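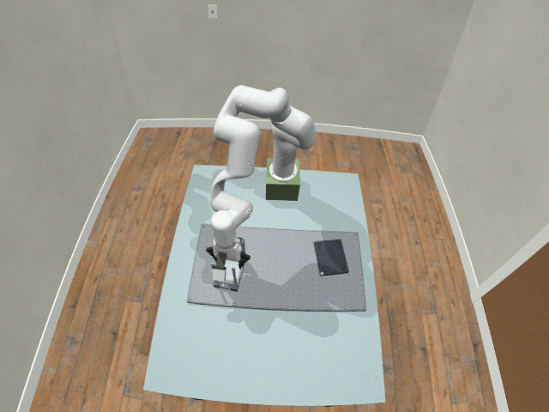
Frequently asked questions: parking structure deck repair and waterproofing

Ruvar Structural Repair
Last updated February 28, 2022

Scope of work

What types of structures does Ruvar work on?
Cast-in-place, precast and post-tensioned parking decks, both freestanding and below occupied buildings. We also repair loading docks and plaza slabs. We do not take on bridge decks or road paving.

Is an engineer's report needed before you will quote?
For patch repairs smaller than 33 square feet in total, no. Larger jobs need a condition survey by a licensed engineer. If the owner does not have one, we can quote from a survey that is less than two years old, with a unit price for any added quantities.

What does the condition survey include?
A chain drag of the full deck, half-cell readings on a grid, chloride samples at three depths, and cores where the engineer asks for them. On post-tensioned slabs, selected tendons are also exposed and checked.

Repairs

How is unsound concrete removed?
With chipping hammers of 15 pounds or less near reinforcing steel, and with high-pressure water on larger areas. The edges of each patch are saw cut to a depth of 3/4 inch. The cut is made shallower where the bars are close to the surface.

How far do you chip behind the bars?
At least 3/4 inch of clearance all around any bar that is rusted or has lost its bond. Bars that have lost more than a quarter of their cross section are reported to the engineer, who decides whether to add new steel.

Can post-tensioned slabs be repaired while the building is in use?
Usually. The bays being worked on, and the bays directly below them, are closed and shored. Tendons are located and marked before any cutting starts. Cutting or releasing a tendon is a separate step with its own written procedure.

Membranes and joints

Which membrane do you install?
The standard system is a two-coat urethane with a sand-broadcast wear course. Ramps and turning lanes get a second wear course. At the Pearce Street garage, 986 stalls on five levels, the heavier build was also used at the ticket gates.

How long must new concrete cure before coating?
28 days for standard mixes. Some rapid-setting repair mortars can be coated sooner, as stated on the data sheet. A moisture test is done in every case.

Are expansion joints included in the price?
Only if they are listed. The Unetti Plaza contract, for example, covered 900 linear feet of joint as a separate line item. Replacing joints at the same time as the membrane is recommended but not required.

Can the work be done in winter?
Concrete repairs can, with heated enclosures. Membrane cannot be applied when the slab is below 40 degrees F or within 5 degrees of the dew point. On open roof levels the coating season normally ends in October.

Access and closures

How many stalls will be closed at one time?
This is set out in the phasing plan. The Brivia Medical Center deck was done in four phases, with a limit of 233 stalls closed in any phase.

How loud is the work?
Chipping carries through the frame of the building and can be heard several floors away. Hours are agreed with the owner in writing before the start date.

When can vehicles return?
72 hours after the final coat at 70 degrees F. Allow longer in cooler weather.

Warranty

What is covered?
Membrane and joints are covered for five years against leaks and loss of bond. Concrete patches are covered for two years. Damage from snow plows, studded tires or de-icing chemicals other than those listed in the warranty is excluded.

Does the warranty transfer to a new owner?
Yes, once, on written notice within 60 days of the sale.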